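Inside the Grilstead Tower
Gallery, posted Nov 14, 2025
Words by Noémie Picard

The old desktop had been under the counter at Grilstead since before any of us started, doing a slow but loyal job of heating our ankles. In July it stopped doing even that. Abbas Rostami declared it dead, Tumelo Makhubela declared it resting, and it went up on the bench to settle the argument.

I was promised a quick look inside. Anyone who has had a quick look inside a computer will know how the rest of the afternoon went. There are 12 galleries on this site now and over half involve something with its lid off, so I can't claim to have been surprised.

Click through for the larger versions. Captions are mine, and so are any mistakes in them.

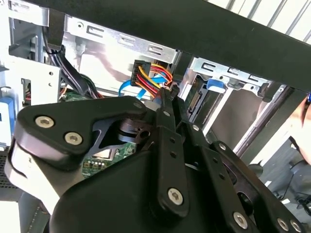
A SATA power connector by the drive bays, trailing its red, yellow and black wires. The blue cable behind it is for data. Both have an L-shaped idea of which way up they go, and will not be argued with.

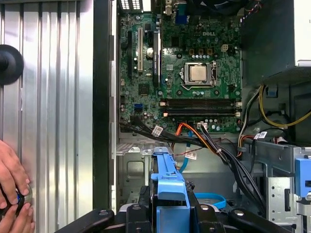 The Dell motherboard, with the processor bare and no cooler on it. The round silver thing between the slots is the coin-cell battery — the cheapest part in there and, in my experience, the first to sulk.

Deming Cui wrote in to say that we should have labelled the cables with masking tape before starting, that a fresh battery costs less than a sandwich, and that old thermal paste ought to be cleaned off properly before any cooler goes back on. Also that 22 screws in one saucer is asking for trouble, which seemed a bit personal.

The saucer has been replaced with an egg box, one hollow per stage, lid shut when the kettle is on. The tape is on order. Abbas and Tumelo have agreed to leave the word "dead" alone until the battery has been changed, and the counter is cold enough that I've started bringing thicker socks.

Next gallery: the Plekik printer, if we can find out how the back comes off.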